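Pamgate puts money aside for a second folding bench

I've been writing this column long enough to know that budget meetings rarely make anybody's heart beat faster, but I came out of the one at Pamgate last month with four pages of notes and a parking ticket, so bear with me.

Pamgate, for anyone new here, is the linen service out past the rail yard in Hornum. They do towels, napkins, gowns and bar cloths for restaurants and clinics, and they've been trying out a two-arm bench for handling cloth since January. The question on the table was whether to buy another one for next year, lease one, or spend the money on the dryers and leave robots alone for a while.

The short version: they're buying, but later than planned, and with a much longer shopping list than the one they started with.

What surprised me (and I went in expecting to yawn) was how little of the talk was about the arms themselves. The arms are a known price. Everything around them was the argument. Walls and lighting for the enclosure, spare fingers for the grippers, cables, a person to look after it, and floor space, which Hornum has less of every year! The laundry floor was laid out for carts, and the carts need to turn. One bench takes up the room of two parked carts, and a second would mean moving the label printer, and moving the label printer means moving an outlet. You get the idea. I have a kitchen like that.

Cloth is also just plain hard for machines. A box is the same box however you set it down, but a napkin can land in any shape it likes, and the first job is finding an edge worth grabbing. The people at Pamgate who run the bench told me they spend far more time on pickup than on folding, and that's where they want the new money to go. 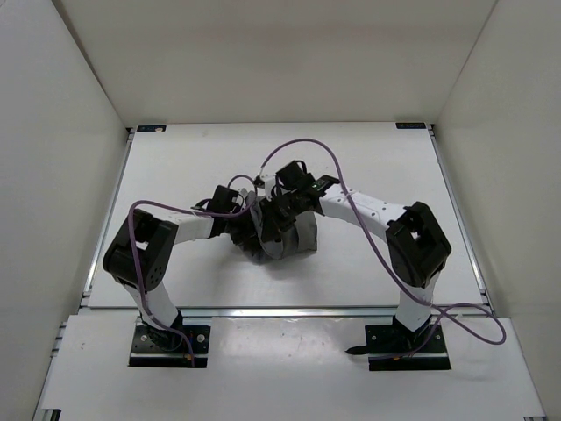
Two arms and one gray cloth on the bench. Pamgate wants a second setup next year.

I watched for most of an afternoon, leaning on a cart I was probably not supposed to lean on, and I'll admit I got hooked. You start rooting for the thing. I also found myself staring at the cables, the purple ones that run along the arms, and sure enough cables had their own line in the budget. They flex with every move, so the plan is to keep a full spare set on the shelf and swap them on a schedule. I liked that. I've covered plenty of purchases where the spare parts were an afterthought and the shiny new machine spent its first summer waiting for a package.

Two suppliers made the final round. Bednárik offered the cheaper bench, with training included and a service contract that starts in the second year. Trosmont came in higher, but its price covers the enclosure and two years of service visits. Pamgate had asked both to bid on the same test batch, 512 pieces of mixed cloth straight from the floor, nothing ironed or picked out to look good. I asked how each of them did and was told, very politely, that the results stay in the building until the contract is signed. Fair enough. I tried the coffee machine instead and had better luck there.

The money breaks down into two pots. The first covers the bench itself and won't be touched until the spring. The second is small and available now, and it goes to the dull stuff: a new outlet, better lights over the sorting area, a lockable cabinet for spares and $1,366 for replacement gripper fingers. They've also set aside 200 hours of staff time for training, spread over both shifts. That last number started out a lot lower. Somebody from the night shift pointed out that the first bench had been introduced entirely during the day, and that the night crew had been learning it from a sheet taped to the wall. The number went up pretty quickly after that.

Will it take jobs? I asked, of course, and so did several people in the room. The answer I got is that nobody on the current crew is being let go, and that the bench work will go to people already there who want to move off the sorting line. That's a promise for one budget year, and I wrote it down with the date next to it so I can ask again.

One more thing that may matter if you send your napkins there. The bench is only meant for small pieces. Sheets and tablecloths stay on the old line, and prices for those aren't part of this plan at all. For small pieces, the aim is to handle almost 1,000 a shift once both benches are up, with people checking the stacks before they're wrapped.

The choice between Bednárik and Trosmont is due before the spring money opens up. Pamgate says it will have an open afternoon for customers once the second bench is in, and I've already asked for a spot.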